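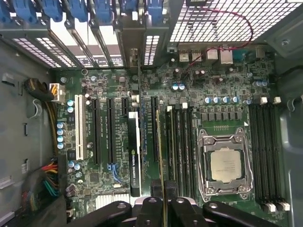
Wanted: someone to help me run the Lumen repair evenings

Hello! I run a small fix-it evening in Lonau called Lumen, where people bring in their poorly computers, radios, lamps and the odd toaster, and we sit down together and try to get them going again. I've been doing the planning, the emails, the tea and most of the soldering on my own since April, and I've reached the point where I need another pair of hands. Paid hands, I should say. It's a proper part-time job, 8 hours a week, with a bit of money behind it from the Grakden fund to see us through the first 15 months.

What you'd be doing

Mostly talking to people. I know that sounds odd for a repair job, but somebody has to meet folks at the door, find out what's wrong with the thing under their arm, write it on a ticket and work out who's best to look at it. You'd also look after the bookings (we get around 40 messages in a busy week, and a fair few of them are "do you do hoovers?" – yes, we do hoovers), order the small parts, and keep the shelves in the back room in some kind of order. I have my own system for the shelves. You're welcome to throw it out and start again.

On the evenings themselves you'd spend about half your time at the bench with everyone else. Old desktop computers are our bread and butter, so it'd help a lot if you've had the side off one before and aren't scared of the insides. Swapping memory, blowing out dust, putting in a new drive, that sort of level.

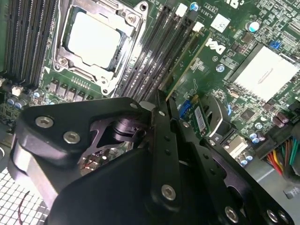

If you can go further than that, lovely, and I'll happily hand you the awkward ones! But I can teach the computer side to anyone patient. I can't really teach someone to be kind to a man who has lost his holiday photos, and that comes up more than you'd think.

Who I'm hoping for

You like people and you don't mind being asked the same thing twice. You can write a clear, friendly email. You're able to say "sorry, this one's had it" without making anybody feel silly for bringing it in. You can lift a tower PC onto a table, or ask someone to do it for you. No certificates needed, and I really don't mind if your last job was in a bakery or if you've been out of work for a while.

Where and when

We're in the old Raptis shop, up one step, with a ramp I put out when it's needed (ring the bell). There are 3 evenings a fortnight and the rest of the hours are yours to place as you like, at home or in the shop. I'd want you there for the evenings, though, apart from holidays, which are paid.

How to get in touch

Send me a note by June 2, 2021. A page is plenty. Tell me a bit about yourself and about something you've mended, or tried to mend and made worse (I once finished off my own mother's sewing machine, so you're in safe company). No CV unless you want to send one. The contact form on the Lumen page comes straight to me, or drop a letter through the shop door if you'd rather not type.

I'll write back to everyone. After that I'd like to have a few of you along to an evening, one at a time, so you can see what it's like when it's noisy and we've run out of milk. I'll pay you for that evening too, and your bus fare.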